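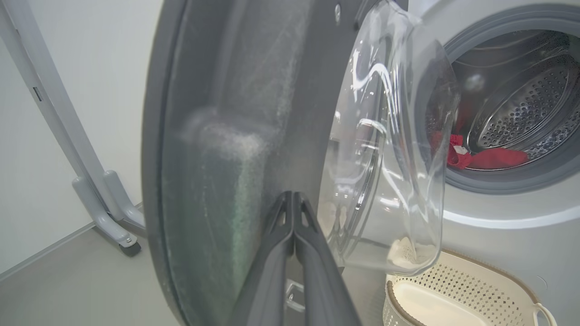

Hillclimb history gets its own shelf at Prillis

I've been badgering the Prillis reading room for ages about its motor sport corner, so you can imagine my face when I walked in last month and found a whole new shelf given over to the Hisden hillclimb. It opens to everyone in March and I've already had a good nose through it.

The bulk of it is the old Narker Motor Club papers: entry lists, marshals' notes, timing sheets with tea rings on them, and 90 photographs, most with something scribbled on the back. My favourite just says "wrong gear again". The club ran the climb for years on the lane up from the ford, and if you've ever tried to find out who won what in the small classes you'll know how patchy the printed record is. Half the magazines only bothered with fastest time of the day, and even then they didn't always agree with each other!

There's also a typed history of the Erdem specials, which I'd only ever seen quoted in other people's footnotes. Only two of the cars were finished (a third got as far as a chassis and a lot of optimism) and the chapter on the supercharged one runs to eight pages, mostly about getting it to start. I read it twice. The drawings of the front suspension fold out, so do be gentle with them, the creases are already going.

A few practical bits. You can't borrow anything, but you can take notes in pencil and they'll copy single pages for a small charge. The room shuts at 2 in the afternoon, which caught me out with a box still open in front of me. Bring a jumper, too.

They'd love to hear from anyone with programmes from the later meetings, as there's a gap there. I've got a couple in the loft that I really ought to dig out.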